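Soup, Hills and a Very Sore Left Calf

16th February

Hello hello! Day 36 of my get-moving-again streak and I am typing this with my feet in a mixing bowl of warm water.

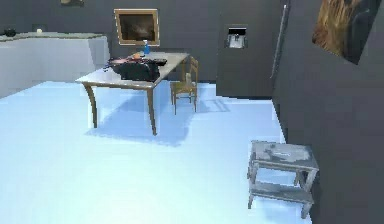 Breakfast and the great oatmeal situation

I overslept by a good bit this morning, so my plan of eggs and toast went right out the window. I had overnight oats in the fridge (thank you, last-night me) with frozen blueberries and a spoonful of peanut butter, and I ate them standing at the counter with one shoe on. They were fine. I keep wanting to love overnight oats and I keep landing on fine. I think it's the texture? My sister says to use less milk and stir in the yogurt in the morning, so I'm going to try it that way next time and report back.

Coffee was excellent though. I've gone back to making it in the little stovetop pot and I don't know why I ever stopped.

The run

OK so the schedule had me down for hills. I've been putting off hills for two weeks by swapping them with the easy days, and I finally ran out of easy days to swap. I drove out to the Zilcombe trail and parked by the lower gate, where there were exactly zero other cars, and sat there with the heater on for way too long giving myself a pep talk.

The workout was six times up the long slope with a walk back down. The first two felt amazing! I was flying! I was already writing this post in my head and it was going to be very smug. Then on number three my left calf started grumbling, and by number four it was more like shouting, so I cut it there and walked the flat loop by the creek instead. Old me would have pushed through all six and then been on the couch for a week — ask me how I know. (Last August. It was last August. I missed the whole end of the summer and was a complete bear to live with.)

I did see a heron, and I got to try out the new socks, which did not slide down even once. My watch says I burned 98 calories on the walking loop, and I choose to believe the watch is being stingy.

A word about my calf

Several of you asked after my last post what I'm doing for it. The short answer is stretching on the bottom stair, twice a day, heel hanging off the edge, and holding it longer than I want to. I also do calf raises while my tea steeps. I saw a physical therapist for the August thing and those were her two favorites, so I'm sticking with what I know before I go spend more money. If it's still cranky by the end of next week I'll call her. I promise, Mom.

I've also been rolling it out with a rolling pin, an actual kitchen rolling pin, and then washing it very, very well. The foam roller is somewhere in the garage behind the camping stuff and I'm not going in there until it warms up.

Lunch, snack, second snack

I came home starving. Lunch was the rest of the lentil soup from the big batch I made at the start of the week, with a grilled cheese on the side, and I'd like to tell you it was on something whole grain and seedy but it was plain white sandwich bread and it was perfect. The soup gets better every day it sits. I put in two extra carrots this time and a squeeze of lemon at the end, and I think the lemon is what it's been missing all along.

Snack was an apple. Second snack was a handful of pretzels and some chocolate chips straight from the bag, and I'm writing that down because I told you all at New Year's that I'd write everything down.

I've been adding up my food for the week (just this week, I don't like doing it long term, it makes me weird about dinner) and yesterday came out to 2206 calories. That surprised me! I'd been guessing a lot lower, and it would explain why I felt so much better on today's first couple of hills than I did on anything last month, when I was skipping lunch half the time and wondering why I was dragging. Eat your lunch, people.

Strength class with Etornam

I almost skipped class tonight on account of the calf, but I texted Etornam Addo, who teaches it, and she wrote back right away that I should come and she'd give me things to do sitting down. And she did! Seated presses, band rows, a lot of floor work, and a truly rude side plank series. My arms are noodles. I went up to the next dumbbells on the presses, which I've been scared of since I started, and I got every rep except the last one.

She's also talked a bunch of us into the Asamoah 10K in the spring. I said yes before I'd thought about it, which is how I sign up for everything. It's a flat course, mostly along the water, and there's supposed to be pancakes after. I'd run a lot farther than that for pancakes. If anybody reading this has done it, please tell me about parking, because I've heard stories.

Dinner and what's next

Dinner was rice bowls with whatever was in the crisper: half a cabbage, a sad pepper, some tofu I crisped up in the pan with cornstarch and soy sauce. I made a peanut sauce with too much ginger in it and ate it anyway. My husband had seconds so it can't have been that bad.

Tomorrow is a rest day, and I mean a real one, with nothing on it but the stair stretches and a slow walk to return my library books. Then an easy swim the day after if the pool has its heater fixed. If not I'll dig out the yoga mat and do that long hip video I always quit halfway through.

Water's gone cold so I'm getting my feet out of the bowl. Tell me what you've been eating for breakfast, I need ideas that aren't oats!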